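Larkel Laundry Arm: can it put the washing away yet?

I have wanted a machine to take the laundry off my hands since I had hands big enough to carry a basket, so I came to the Larkel with a very soft heart. It's a sorting and folding arm that learns by copying a person, and after 15 evenings with it I'm fonder of it than I probably should be (my family has stopped asking). The job I care about is the dull one: bright cloths and a baseball cap, two plastic baskets, everything in where it belongs. You show it with gloves and controllers on, and then you do it again, and again!

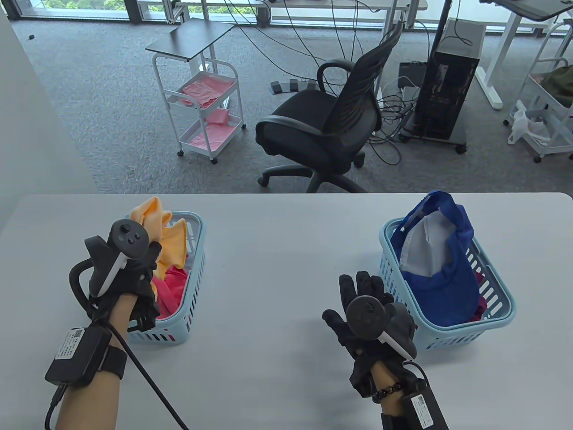
Teaching it

Setting up took me 80 minutes, most of that spent on straps and cables, and the booklet is friendly enough if you read it twice. Cloths went well. I gave it 73 to move from table to basket and it only left 7 behind, which I thought was lovely going for something with no fingertips to speak of. Folding is another matter. A square tea towel it will manage, slowly, with a corner sticking out, but a fitted sheet had it patting away at the same lump until I took pity and switched it off.

What I kept noticing is how much my own hand does without being asked. It feels for an edge, lets go a little, tries again, and I'm usually looking out of the window at the time. 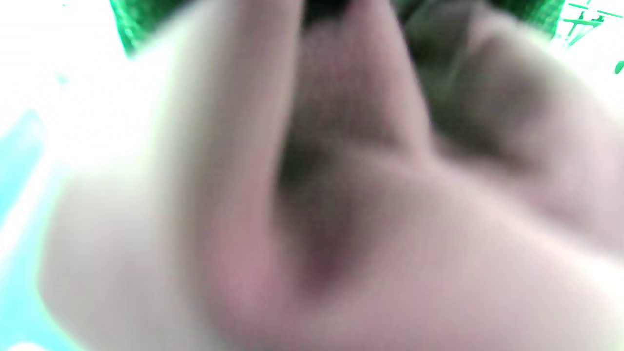
Vichien Saengthong
Home and Kitchen Reviewer

Caps are the Larkel's weak spot. The brim confuses it, and it tends to squash the crown flat on the way down, so keep your good ones well away. Dark blue things gave it bother as well, particularly when two of them were touching and it had to decide where one stopped and the next began.
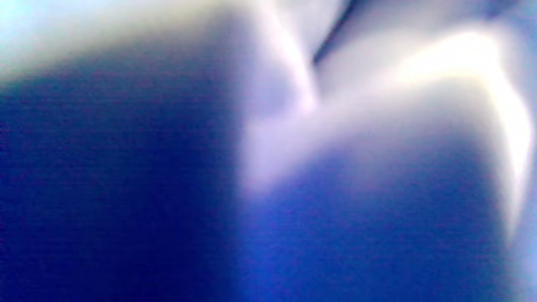

Blue on blue, very close up.

Would I buy it? For a patient household with a big table and plenty of flannels, I'd say yes, and you'll enjoy the teaching part more than you expect. For anyone hoping to come home to a tidy airing cupboard, I'd wait for the next model. Mine is staying until June, and the sheets are still my job.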